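How to Clear a Round Table and Keep It Clear

Posted 26 February 2026 in Small Rooms
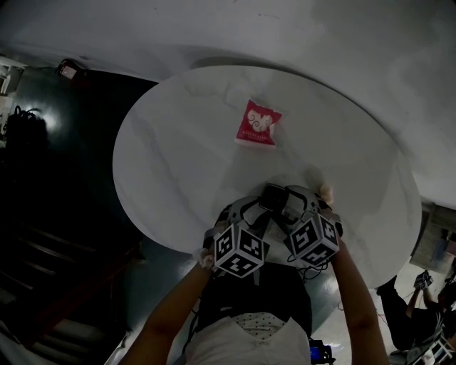 A round table has no corners, so it has no natural place to hide things, and people respond to this by putting everything in the middle. I have owned one in our flat-roofed rental in Provthorpe for 8 years and have fought it for most of them. The goal of this method is a top with one thing on it at most, and I do allow one. A small red snack bag on a white marbled top is perfectly livable, even a little festive. Trouble starts when the bag gets a friend, then a receipt, then the mail from the water company.

You will need:
A tray or shallow box
A trash bag
Two cloths, one damp and one dry
Something mild to clean with
Up to 13 minutes, less if you live alone

Step 1. Take everything off.
Everything means the candle too. Put it all in the tray. If it won't fit in the tray, get a second tray and think about your life for a moment.

Step 2. Deal with the snacks.
Snack packets are the worst offenders on a table because they weigh nothing and look temporary. Pick each one up and squeeze gently. Sealed ones go in the cupboard. Open ones get a clip or get eaten on the spot, your choice. Flat ones are trash, and whoever left them there knew it.

Step 3. Wipe from the center out.
Start in the middle and work toward the rim in a spiral. Go the other way and you will herd all the crumbs into a neat pile at the spot you can't reach. Hold your free hand under the edge when you get there. On a pale top with gray veining, tilt your head and look across the surface before you call it clean, as veining is very good at passing itself off as a smear and vice versa. I once scrubbed at a vein for two minutes.

If your top is real marble, skip vinegar and lemon. They etch the stone. I use the Miline soap from under the sink, a few drops in warm water, then dry right away.

Step 4. Empty the tray.
This is where most people quit. The tray looks tidy, so it gets set down "for now" on the nearest clear surface, and you have just cleared the nearest surface. Walk it around the house and put each thing where it lives. Things that don't live anywhere can go in the trash bag or in the drawer with the dead batteries.

Step 5. Choose your one item.
Bowl, plant, bag of chips, whatever you like. Put it off center if you want to look relaxed.

Keeping it up
Do a quick pass before bed: one lap of the table, both hands. Move keys to a hook by the door. In June, when the windows are open, wipe twice as often, or accept the grit.

Next up: the chair that is really a closet.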